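Girnach

Girnach is a fresh curd cheese from the Arain valley, traditionally made in September, when the ewes are giving their last and richest milk of the year. It is soft, tangy and wonderfully versatile, eaten with honey at breakfast and crumbled over roast pumpkin at dinner.

Origins

The cheese takes its name from the hamlet of Girnach, at the top of the valley. Farms there had no cellars for ageing, so families made a cheese that could be eaten within days. The neighbouring village of Nornus has its own version, flavoured with wild thyme, and the friendly rivalry between the two is still going strong!

Storage

Fresh Girnach keeps for 12 days at 3 degrees. Older households used a stone trough fed by spring water, and some hill farms still do.

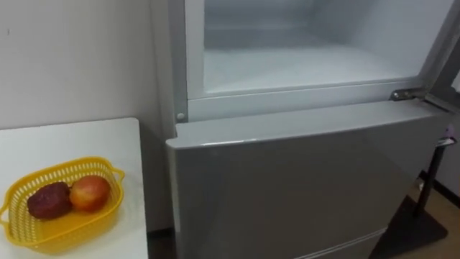 Refrigerator with the upper compartment open

The cheese should be wrapped in a damp cloth and kept away from anything strong-smelling, as it picks up other flavours very quickly.

Draining

The curd is ladled gently and left to drain for 2 hours, then turned once. Willow baskets were the rule for generations, and each left its own pattern on the rind (collectors of old baskets can tell one farm's weave from another's). Plastic is now common and much easier to scrub.

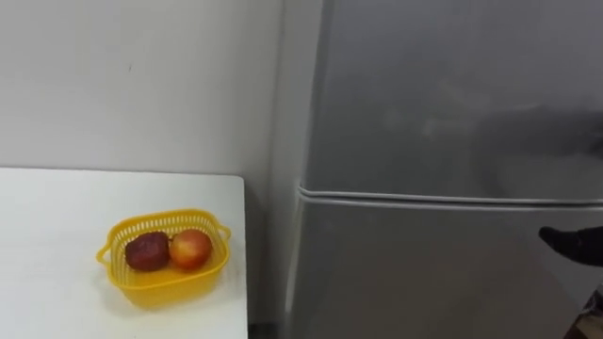 Serving and festival

The Nultari fair, held each September, brings together more than 40 makers from up and down the valley. Tastings run all day, and the colour of the cheeses ranges from chalk white to a lovely pale gold. 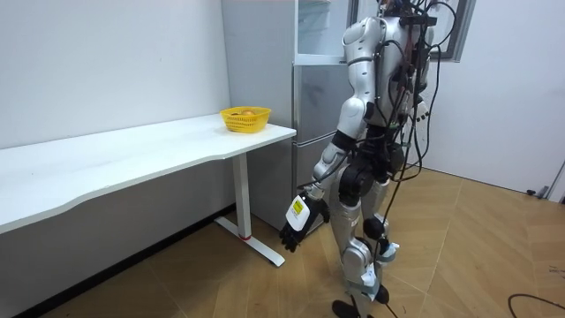 Girnach is at its best when it has lost its chill, so cooks in the valley take it out well before the meal. The whole cheese is put down uncut and everyone helps themselves, which calls for plenty of elbow room. A long white desk like the one on the left would seat a good-sized Nornus supper, with bread at one end and pickled plums at the other. Leftovers go into dumplings the next day.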